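## Entering a cup result in Stumico

Results for the Ustance Cup are entered by the home club. You need the match number and the signed team sheet. Match 102 (Gaven v McIver) is used throughout.

1. Open **Fixtures** and select the match number.
2. Enter the score after 90 minutes. Leave out extra time at this stage.
3. If the tie went further, tick **Extra time** and enter the final score — goals from a shoot-out go in their own box. 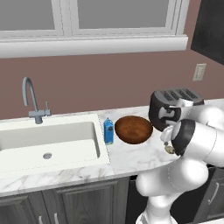
*Kitchen render: sink tap and window.*

4. Add scorers and cards from the team sheet. Own goals are listed under the player's own club.
5. Enter the attendance as a plain number, without a comma: `1853`, not `1,853`.
6. Press **Submit**. The away club has two days to confirm or dispute the result.

A disputed result stays amber in the bracket, and the next round's fixture cannot be set until it clears.

Last changed: 2019-06-05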